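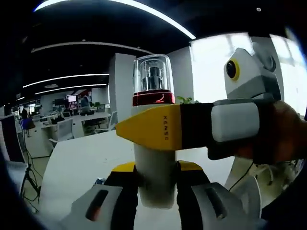
Figure 2. White cylindrical object with red band and clear cap, open-plan office.

Search this journal
4 min read

3.2 Small objects on shared tables

The study looked at what is left on tables that belong to no single desk. Records were kept from January 2019 at two offices, Auer and Drurnora, and gave 333 entries. Of these, 279 could be placed in one of the groups used by Skorunano in its earlier survey. Containers with a cap or lid made up the largest group, followed by packets and pouches. 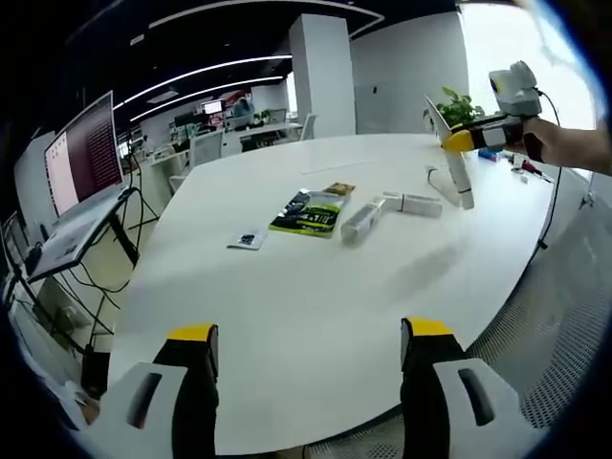 Position mattered more than we had expected. At Auer, things tended to gather on the far half of the table, away from the chairs in daily use, and flat items such as cards and pouches stayed longer than bottles. Bottles were usually cleared by the next morning. Pens and small tools were harder to follow, as they were often borrowed and put back elsewhere. We entered them again only when they had moved to another table. The Sakis coding sheet has no line for this, so we added one in February.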